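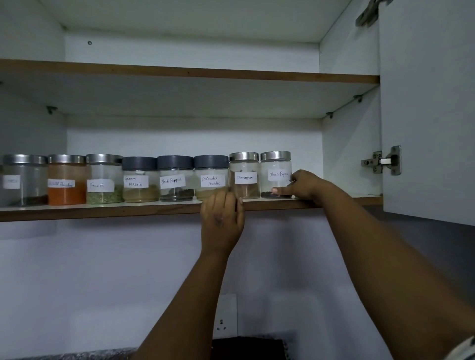
Our position on the draft good practice rules hasn't moved much since the last report, and I would sooner say so now than in the final one. The Rernden draft tells a site to write down the task, the start state and the end state before any person shows a household task for a robot to learn from. Fine on paper. Then you try it on a spice shelf. Rule 4 says every object must have "a unique, readable name," and the jar at the right-hand end says Black Pepper, the same as another one further along the row. Under the draft, that shelf fails before a hand goes near it. No kitchen I know of would pass. Either the rule means something narrower than it says, or it was written by people working from a parts bin.

**Work done this period**

- 53 kitchen sessions checked against the draft. 41 met Rule 4 as written.
- 16 sessions checked a second time by another reader. The two readers did not always agree on what "end state" meant, and the draft doesn't help them.
- Pirihi sent comments on the consent form. We have used most of them.
- The Stararico glossary is still not in a state to share.

I'd be careful with the 41. It tells you how many sites happened to suit the wording. It does not tell you whether the recordings are any good for training, and I have yet to see anyone show that the two go together.

**Rule 7, reach and hands**

Rule 7 asks that both hands stay "clear of the shelf edge unless grasping." Again, this sounds sensible and falls apart at a wall cabinet. People hook their fingers over the lip of the shelf while the other hand goes to the red chilli powder. Is that grasping? Is it support? A checker has to pick one, and the pick decides whether the session counts. We have asked Dondero for a reading of the rule and were told it was "clear from context" - it is not. 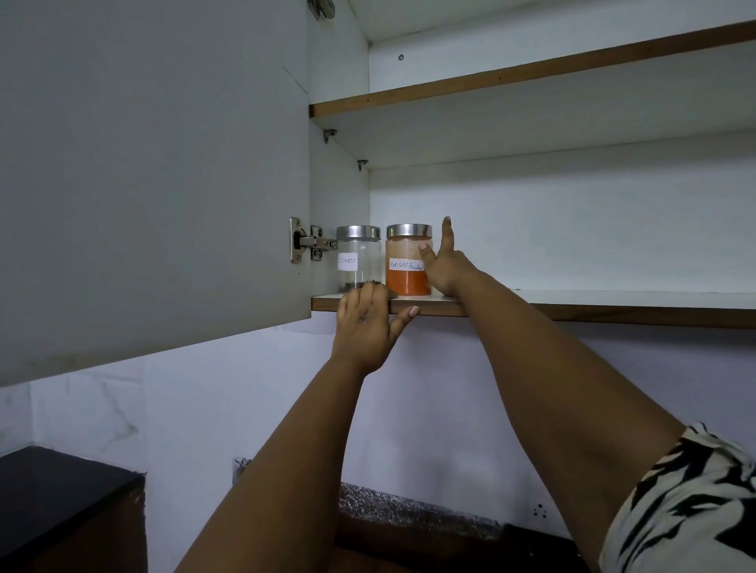

Tegan Doolan disagrees with me on this, and asked that it go in the report. Her view is that a loose rule with a named checker is better than a tight one that sites quietly ignore, and that we should stop marking sessions down until Rule 7 is rewritten. I accept the second part. On the first, I'd want to see the checkers' notes before I trusted them that far.

**Money and next steps**

We have 2000 dollars left in the checking budget. I propose to spend it in October on second readings only, with no new sites. If the readers still can't agree on Rule 7 after that, we will ask for it to be taken out of the draft. Please let me know if you object to the budget change, as the readers need to be booked.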